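Student Project Report
Review of the Plideo Tabletop Task Pack
Author: Vitalii Holovko
Narville, Apr 1, 2021

1. Purpose
The robotics lab wanted to know if the Plideo task pack is worth paying for after the trial ends. The pack is a set of ready-made simulated tasks for a two-finger gripper. I tested the chess task from January on. Setup took 3 hours, most of it spent on drivers. 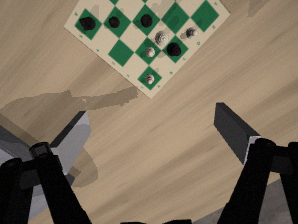 Chess task, gripper open, seen from the wrist view.

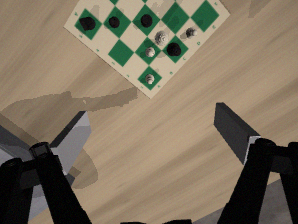 Tymofii Hnatiuk read the draft and disagreed with my first score for the pack. In his view the license price should count for more than the task quality, and he would compare it with the Gruber pack before any decision. I have kept my score but added the cost section he asked for.

2. Method
I ran 191 pick attempts with the default controller. The target piece and its goal square were changed between attempts. Two attempts were dropped when the program froze, which left 189 for the results.

3. Results
The gripper closed on the right piece in most attempts. There were 19 failures. Most of them came from a finger touching a neighboring piece on the way down. The manual does not say how to set the approach angle, and I had to find it in the settings file.

4. Cost
The trial is free. The student license is paid per seat and renewed each year. The Konwood add-on with extra grippers is sold separately and was not tested.

5. Rating
Good for course work. The manual needs a chapter on settings.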